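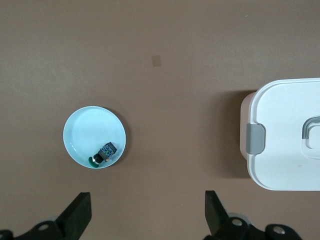 Photo: wrist camera, Plunbridge workshop

Fingers, switches and a lot of tea

I promised in October that I'd report back on the gripper trials, and a few of you have been nudging me ever since, so – sorry for the wait, and get comfy.

For anyone new to the newsletter, we've been trying to settle on a gripper for the sorting arm. The job sounds dull on paper. Pick up a small part, carry it a short way, put it down the right way round, and do it again until teatime. We had two candidates on the bench at Plunbridge: the Mustus two-finger, which is the black one you can see here spread nice and wide, and the Itico, which has softer pads and a much gentler squeeze. I went in fairly sure I'd prefer the Itico. I'd even cleared a shelf for it!

We gave each gripper 100 goes at the same pick. The part was a push-button switch, lying on its side in a little pale blue plate, and I have grown to dislike that switch quite a lot. One end is a round green cap, then there's a thin neck, then a fat black collar, then a blocky housing at the back. So depending on where you grab it you're holding something round or something square, and if you close on the neck the whole thing wants to swivel. Add a raised rim all the way round the plate and your fingertips have to come in steeply or they hit the edge on the way down.

The scores, then. The Mustus managed 70 clean picks and the Itico managed 64. I was hoping for a landslide one way or the other, and six picks isn't one. What did surprise me was how differently they failed. The Mustus tips are flat-topped and hard, so when they miss they really miss, and the switch gets shoved up against the rim. The Itico nearly always got hold of something, then let it sag halfway across. I'd much rather have the first kind of failure, as the arm can spot it straight away and have another go. A switch that droops in mid-air gets put down crooked and you only find out later.

The worst angle for both was the diagonal one, with the cap leaning over the slope of the rim. I spent most of an afternoon fiddling with the approach for that and gained very little. Turning the wrist to line up with the housing helps the Mustus a bit. It made no odds to the Itico that I could see.

A word on the camera, as I've had two emails asking. It's the small one up by the wrist, looking straight down past the fingers. I like that both tips stay in view the whole way in, and I like that the brown surface doesn't throw glare back at it. I don't like what it does with the shiny plate. You get little white glints along the inside of the rim, and the old settings kept treating them as bits of part. Turning the exposure down sorted most of that, though the dark housing then goes a bit murky, so we're somewhere in the middle for now.

The controller deserves a mention too. We ran everything on Haddadin, our own little box of tricks, and this was its first proper outing. It has logged more than 500 moves now without falling over, counting all my false starts and the morning I had the wrist offset typed in backwards. The new pause-and-nudge button is brilliant and I use it constantly. The menus still need work (I know, I know, I wrote them).

So the Mustus stays on the arm for the time being and the Itico goes on its shelf. I do want to try the Itico again with a stiffer pad, and I've got some thinner tips on order for the Mustus that might get down beside the rim more easily. Next round will be the same switch in the same plate, and after that I'd like to try the latch on a lidded box, which is a whole different sort of headache.

If you've used either gripper on small round parts, do write in, especially if you've found a pad material you like. I'm at the bench most mornings from nine and the kettle's generally on.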